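From: Rangi McKinnon
Date: 04/12/2022
Subject: Re: [home-textiles] Linen curtains that don't shrink?

> Has anyone washed the Tuhiwai linen panels at home? I need 104 inches
> of drop and can't lose any of it. The store only told me "follow the
> label," and the label has rubbed off the one I borrowed.

Yes! I've had four of the Tuhiwai panels up since January and I love them. They hang beautifully, the weave has those nice little slubs in it, and the color (I got Oat) is softer than it looks on the website.

Mine have been through the washer twice, cold, gentle cycle, and then back on the rod while still damp. I lost a bit under an inch the first time and nothing after that. So for your 104 I'd order the longer size, wash first and hem last – you'll be so glad you did.

I also tried the Hikolach cotton blend in the back bedroom. Great price, 70 dollars a pair, but the header tape puckered and I sent them back. The Visent ones are lovely too if you don't mind dry cleaning (I do!).

A few things from my own hemming adventures:

1. Pin the hem with the panel hanging up. Mine were off by half an inch from one side to the other.

2. Measure at both sides of the window and in the middle.
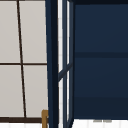 3. Save the offcuts! I got two pillow covers and a table runner out of mine.

Please post pictures when they're up, I'd love to see them.

Rangi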